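**Marble worktop gone dull in patches, is it ruined?**

*Tülin Ersoy*

Hello all, hoping someone has been through this. We moved in August and the kitchen came with marble worktops, which I was thrilled with for all of a week. Now there are dull marks near the sink end, like ghost rings, and when I get down level with the surface and look towards the window I can see loads of them. They don't feel rough. Wiping does nothing. I tried a cream cleaner on one and I think it's gone worse (I know, I know).

A man from Trorholm quoted me 400 to come and repolish the lot and was quite pushy about it, said it had to be done before the winter. Is that a fair price? Is it even needed? We've got kids and we cook every night, so I'm not after a showroom, I just don't want to be wrecking it further. Also my sister says to use vinegar on it, does that work?

---

*Dilek Tokgöz*

NO VINEGAR. Please tell your sister! Vinegar, lemon, limescale spray, anything like that eats into marble, and I'd put money on that being what your rings are. They're called etch marks. It's the stone itself that has lost its shine where something acidic sat on it, orange juice or wine or a bit of tomato off a spoon, so there's no dirt there to wipe off. Put the cream cleaner away as well, it's gritty and it'll scratch.

What I do, after eleven years of living with the stuff: warm water, a tiny squirt of ordinary washing-up liquid, soft cloth, then dry it off with a tea towel. That's the everyday job done. For the rings I bought a tub of marble polishing powder (mine was Distesum, there are others) and did them one at a time on a Thursday evening with the radio on. Damp cloth, bit of powder, small circles until your arm complains, rinse, have a look, do it again. The light ones went completely. There's one by the kettle that I can still find if I'm in a mood to look for it, and I've stopped being in that mood.

Try it somewhere out of sight first, behind the bread bin or wherever. If you've got a honed finish (the matt sort) don't use the powder at all, you'll end up with a shiny patch in the middle.

And don't feel you have to clear everything off and live like monks. Ours is a working kitchen and every inch gets used:

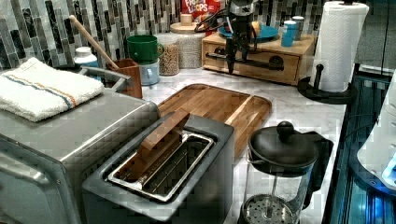
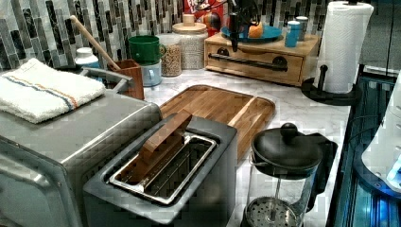

Marble worktop, two views on a busy day: plate and cups in the first, toaster and toaster oven in the second.

I do lift things up and wipe under them at the weekend, mainly the toaster, the crumbs get everywhere and they scratch if you drag it about. Anything with juice or vinegar in it goes on a tray. Oil too, come to think of it, that one soaks in and leaves a dark patch and it's a different job altogether to get it out.

As for the 400, I'd hold off. Do one ring yourself and see how you get on.

---

*Erdal Toprak*

Agree with most of the above but get it sealed while you're at it. Drip test: splash of water on the stone, leave it 20 minutes, wipe. If it's left a dark spot the sealer has worn off. A bottle of Ristonon cost me 40 and did the whole kitchen with plenty left over. Wipe on, leave it as long as the bottle says, buff off, and keep everyone out of there overnight.

Sealing won't stop the rings though, only stains. People mix those up all the time and then they're cross with the sealer.

On the quote, it depends how many metres you've got and whether he's grinding it back or just buffing. Ask him which. If he can't say, get another one.

---

*Defne Ekinci*

we just got laminate in the end lol

---

*Tülin Ersoy*

Thank you Dilek and Erdal, you've stopped me panicking. Did the drip test after lunch and it left a great big dark spot, so sealer is on the list. Mine is definitely shiny, so I'll have a go at the ring nearest the wall with the powder first and leave the Trorholm man for now. Sister has been told.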